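The Drostusar trial called for 300 placements, and Abla Karam had stopped the run at 31.

"It isn't failing," Dace Navickas said. She had the log open on the second screen. "Every book reaches a shelf."

"It reaches a shelf by a different path than the policy predicts. Look at the left arm."

The method was simple on paper. The policy proposed 3 trajectories for each book, the Stollirer scorer ranked them, and the arm executed the first. Karam had written the scorer in October. It penalized contact, joint load and time. It had no term for plants. 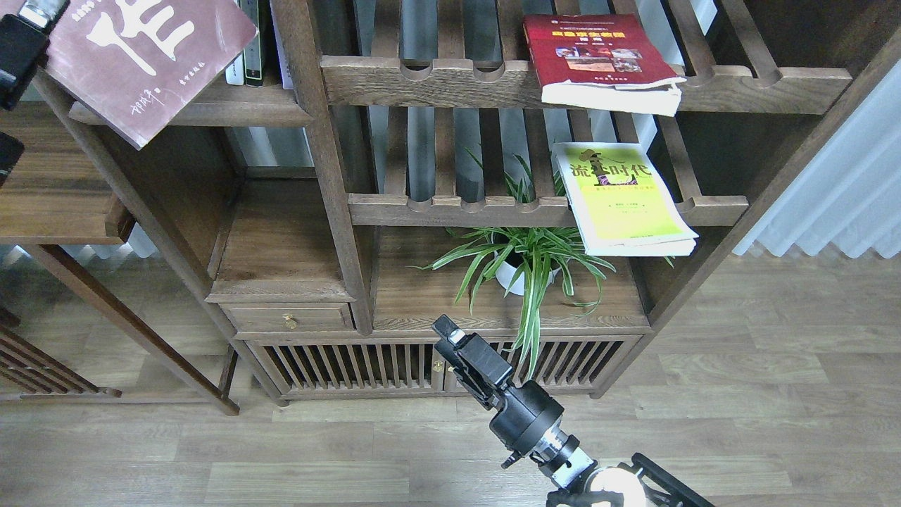
Navickas scrolled back. In 2 of the last runs the arm had taken the second-ranked path, longer by three seconds, and the scorer had recorded no override.

"A race condition," she said. "The ranking updates after the choice is made."

"I checked that. The timestamps are in order."

"Then the weights moved."

"The weights are frozen."

Karam plotted the paths over the shelf model. The rejected ones all passed through the same volume of air – the space where the leaves hung over the edge. The depth filter removed leaves as noise before the policy received anything.

Navickas studied the plot for a while. "What do we write to Atallah?"

"The deviation and the run numbers."

"And the cause?"

Karam typed "unresolved" in the field, saved the file, and started placement 32.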